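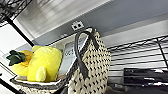

Weaving is one of the oldest tricks people have, and it works like this: you take lots of thin, floppy things, pass them over and under each other, and end up with one strong thing! People were doing it long before there were machines, and long before anybody wrote down how. You can weave grass, reeds, wool, strips of bark, even paper. Look at the pale tote bag with the little black flecks. Those flecks sit in neat rows, a bit like a checkered game board, and rows like that are a great place to start learning how weaving patterns work.

Over, under, over, under

Every piece of weaving needs two sets of strands. One set goes up and down, and it's called the warp. The other set goes from side to side, and it's called the weft. (If you mix them up, remember that weft goes from right to "weft." Groan all you like, you won't forget it now.)

The simplest pattern is called plain weave. The weft goes over one strand, under the next, over the next, and so on to the end. Then it turns around and comes back, but this time it goes under wherever it went over before. That swap is the whole secret. Without it, your strands would just slide apart.

Why doesn't it fall to pieces?

Rub your hands together. Feel how they drag against each other, especially if you press hard? That drag is called friction. In a woven mat, every strand touches its neighbors again and again, and each time they cross there's a tiny bit of friction holding them in place. One crossing can't do much. But a small mat with 200 crossings is surprisingly hard to pull apart, and a big basket can have thousands. The baskets at the Bostidside Craft Barn have little cards next to them that say how many crossings each one has. The bread basket has 2,962 and the apple basket has 3,334!

Weaving also shares out the work. When you put something heavy in a basket, the strands underneath pull on the strands beside them, and those pull on the next ones, all the way up to the rim.

What is straw, anyway?

Straw is the dried stalk of plants like wheat, oats, and rye. After the grain is gathered, the stalks are left over. They're hollow, like drinking straws – and yes, that's where drinking straws got their name!

Dry straw snaps if you bend it too sharply, so weavers often soak it in water first. It goes soft and bendy, and when it dries again it keeps its new shape.

Raffia is different. It comes from the leaves of a kind of palm tree, and those leaves are some of the longest in the whole world. Thin strips are peeled off and dried in the sun. Raffia is soft and tough at the same time, so it's good for hats, mats, and bags.

Weave your own mat

You'll need two sheets of paper in different colors, a ruler, a pencil, scissors, and some glue.

Fold the first sheet in half. Draw a line along the open side, one inch from the edge. Now cut slits from the fold up to that line, and stop when you get there. Open the sheet out flat. That's your warp!

Cut the other sheet into 6 long strips. Weave the first one over, under, over, under. Start the second one under instead. Push each strip up snug against the last one, and glue down the ends when you're done.

Want something trickier? Try going over two and under one, and move along by one slit on every new row. You'll get slanted lines climbing across your mat. That's called a twill, and if you look closely at a pair of jeans you can find the very same slanted lines.

Pollomix uses cookies to remember which pages you have visited. Ask a grown-up before you change your settings. Accept / Manage cookies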